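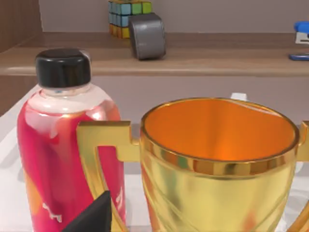 One reviewer of our first draft said that a quiet recruit is just a recruit who hasn't been asked a good question yet, and that we were treating silence as a trait when it might be a product of the visit. I thought about that remark for most of June, and it changed how I wrote this section.

4.2 What coaches wrote down after visits

We had 191 visit notes from the football program at Flomevdale, all typed into Illico by the coaching staff on the day of the visit. I read every one of them twice (my eyes still hurt). Then I sorted them by whether the coach made any comment on how much the player talked. If he did, I marked the comment as good, bad or neutral, and I looked at whether the note also said something about interest in the school.

The two went together a lot more than I expected. In 30 of the notes a coach called the player quiet and then, usually in the next sentence, guessed that he was leaning toward another program. I went looking for whatever the guess was based on - a phone call, a canceled dinner, anything at all - and mostly I came up empty. The notes from the Sepúlveda camp were different. Coaches there had already watched the players practice for a few days, and "quiet" tended to show up next to words like "steady" or "listens."

I kept the camp notes out of the main count, as they were written on paper and ran much longer, some past 200 words.

I should say that I coded these notes alone the first time through. A second reader at Trunusier then took a batch of 30, and we disagreed mainly on "reserved," which I had been reading as a mild complaint and she hadn't. We settled on neutral and I went back and recoded the lot.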